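Household Basics, Unit 2: Trays, Ledges and Where the Groceries Go
Course notes, Mirkstead evening program
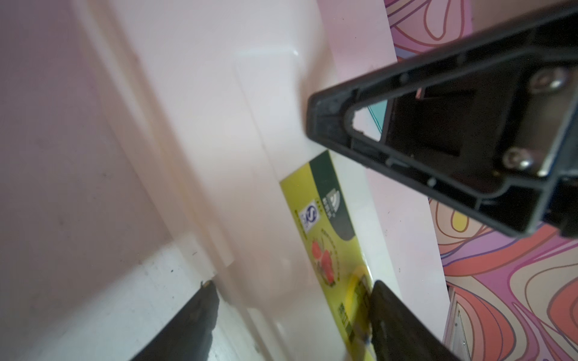
So last time we did deep cupboards, and I promised we'd get to the shallow stuff. By shallow stuff I mean trays, door shelves, drawer inserts, anything with a lip that you can set food packages on. I get more questions about these than about whole pantries, and I think it's because everyone owns a few and they all came with something else.

Start with the long, thin packages. A long narrow packet is a pain on a flat shelf. It slides, it turns sideways, it ends up under the rice. Give it a channel with a raised edge and it stays put. I like it lying at its full length with the printed side up, so the picture does the work for you. Fruit on the label, bright yellow-green wrapper, you know it from across the kitchen without reading a word. Small print is for when you're cooking.

If you're sharing a kitchen, go by color. Ask people to describe a package they buy every week and they'll give you the color first, then the picture, and the name of the thing maybe third (try it at home, it's fun). Put two packages of the same color side by side and somebody will grab the wrong one. Split them up!

Now, white plastic. I love it and I complain about it. Things show up well against it, but so does every speck and smudge, and the flat parts go dull before the ridges do. My routine is warm water, a drop of dish soap, a soft cloth, and an old toothbrush for the grooves. Go along the ridges, then across. No scouring powder, please – it takes the shine off and after that the dirt really holds on. I did this to a perfectly good Baert tray in my first apartment and had to look at it for years.

Stickers. A round sticker on a package is fine, leave it alone. A sticker that has moved over to the tray is another story. Cooking oil, ten minutes, thumb. Then soap again, or you'll have a greasy tray and a slippery packet.

Measuring, which half of you skipped in the homework. The insert we're using for the exercise is the Dasstead, 215 millimeters across, and it fits a lot of drawers but not mine. Measure the inside of the drawer at the front and again at the back. Mine is 682 at the front and narrower behind, thanks to a runner I'd never noticed. The Grillport people sell one with a cut corner that gets around that, and it was 49 dollars when I looked in July, so I'm still thinking about it.

For next time, pick one tray or shelf with an edge. Take everything off, wash it, and put back only what you've used in the past month. Write down what went back and which way you laid it, long side in or long side out. Bring the list – handwriting is fine, backs of envelopes are fine. We'll swap and see who can find the soup packet in somebody else's system.

Lists are due 1st April. Next unit is lids.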